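The Little Stores That Kept My Laptop Alive

03/02/2023

My laptop is old enough that the salesperson at the Gruvitz store on Ellis Street called it "vintage," and I don't think she meant it kindly. I'd gone in for a battery. I came out with a brochure for the new model and a trade-in quote of 200 dollars, which I'm still a bit sore about (the thing cost me a month's rent when I bought it!).

So I did what a lot of people seem to be doing lately and took it to an independent shop. Mine is called Banderel, and it's wedged between a nail salon and a place that sells aquarium gravel. They had a battery in the drawer. Two hours, one coffee, done.

I got curious after that and started asking around. Big electronics makers love to talk about new gadgets, and the stores are built for it: long tables, bright lights, everything charged and ready to poke at. Repairs get a stool in the back. At Banderel it's the other way around, with 2 shelves of used machines for sale and the rest of the room given over to fixing things. 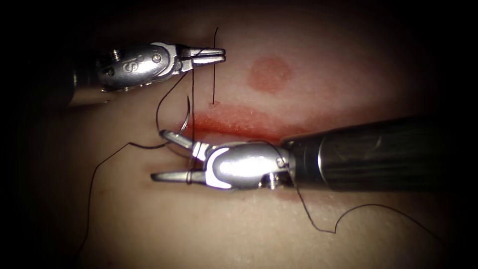
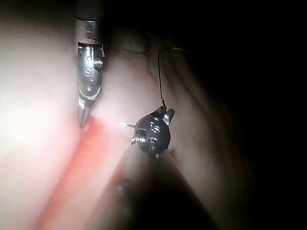

The money side surprised me. A refurbished laptop there goes for a fraction of the 1098 dollars Gruvitz wants for its cheapest new one, and it comes with more memory than mine ever had. You do give up the shiny box, and the warranty is a handwritten slip, so keep it somewhere safe. I've already lost mine once.

Parts are the sore spot. Some come quickly, and some have to be ordered from a warehouse out in Prikthorpe that ships when it feels like it. The shop told me one customer waited until June for a hinge. A hinge! I'd have used duct tape.

Anyway, I'm writing this on the old machine. The fan is making a new noise, sort of a purr, and I've got an appointment for it next week.

We use cookies to improve your experience. By continuing to browse, you accept our cookie policy. Accept | Manage settings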